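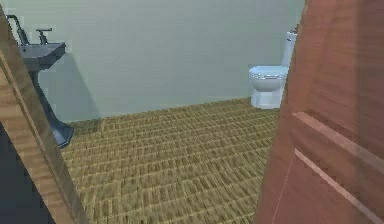

Why I'll always pick the shared bathroom

Give me a guesthouse with a bathroom down the hall and I'm happy! I've just had 3 weeks of them along the coast between Fiviro and Ilport, and I came home more convinced than ever that travellers are far too fussy about en suites.

Think what you get for the money. Guesthouses with shared facilities tend to be old family houses, right in the middle of town, with creaky stairs and a kitchen where people talk to each other. At the Grastance I learnt which bus goes up to the lake (the early one, from behind the bakery) from a woman waiting with her towel over her arm. You don't get that behind your own locked door.

Yes, there's sometimes a queue at eight in the morning. Go at seven, or go at ten – breakfast is on until half past anyway. Take flip-flops and a bag with a hook.

What I would ask of owners is a shelf. One decent shelf per bathroom, at elbow height, and somewhere dry to hang a shirt. I'd book again on the strength of that alone.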